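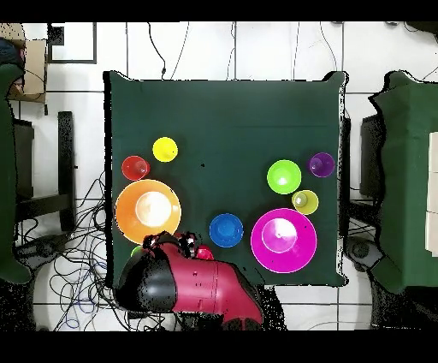 Colourfastness in polypropylene tableware is decided before the resin reaches the mould. The pigment is carried in a masterbatch, a concentrate of colour dispersed in a compatible polymer, and metered into natural resin at the throat of the machine. Errors in dispersion show up later as streaks, pale patches and uneven fading. A mixed set makes the point: yellow, red, orange, blue and magenta plastic bowls and cups on a dark green cloth each rely on different pigment chemistry, and there is no reason to expect them to age at the same rate.

Reds and magentas are the usual concern. Many are organic pigments with good strength and moderate resistance to ultraviolet light. Phthalocyanine blues are considerably more stable. Iron oxides are more stable again, but dull, and so are seldom specified for children's ware or picnic goods.

Titilayo Ogbonna manages the colour laboratory at Surevex, a compounder in Loltumham that supplies small moulding shops. Her team exposes moulded plaques to a filtered xenon lamp for 2,000 hours and reads them against an unexposed control at set intervals.

"Customers ask for a bright magenta at the price of a blue," Ogbonna says. "We can match the shade on the day. Matching it after three summers on a verandah is a different formulation."

The laboratory's archive holds 1,209 plaques, filed by pigment code and resin grade. The oldest are from the first October of operation and are still pulled when a moulder queries a batch.

Dishwashing is a separate test. Heat and alkaline detergent attack the surface before they attack the pigment, and the resulting loss of gloss is often reported as fading. Zubaida Sandhu, process engineer at the moulding firm Gill, measures gloss and colour separately for this reason. In her last trial, about 40 per cent of returned items described as faded were within colour tolerance. The surface had roughened and was scattering light.

Mould finish has some influence. A polished cavity gives a strong highlight when the part is new and makes later wear obvious. A light texture conceals it, although it is harder to clean and tends to hold grease. Gill now uses a fine matt on outer walls and keeps the inside of each bowl smooth.

Stabilisers help up to a point. Hindered amine types protect the polymer from embrittlement outdoors – they do less for the pigment itself. Sandhu's advice to buyers is to ask for the exposure data by colour, as a single figure for a range generally refers to its best performer.

Surevex is currently assessing a replacement red, coded Rudomska, with results to be released once the full exposure cycle is complete.

Print this article
E-mail this article

Reader comments

Dunc_M
Our orange cups went chalky well before the blue ones did. Same cupboard, same dishwasher. Would like to see the gloss numbers by colour.

retired toolmaker
Fine matt outside is all very well until the texture wears off the tool at the gate. Budget for re-blasting.

P. Hale
Does any of this apply to melamine?

Related items
Reading a masterbatch data sheet
Gate position and weld lines in thin-walled cups
Recycled polypropylene: the trouble with grey
Xenon or fluorescent UV: choosing a weathering test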